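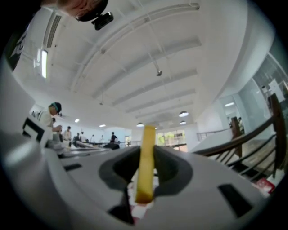

Photo: Ternent Community Services

Yolanda Zabala has coordinated the Clolevham adult literacy program for 13 years. "Most learners come to us with a form they could not fill in," she said in January. The program now supports 85 adults, with evening classes at the Starley Centre.

Ms Zabala would like a second classroom – and longer library hours. "People work shifts. They need us open at eight at night."

Enrolments are taken at the front desk.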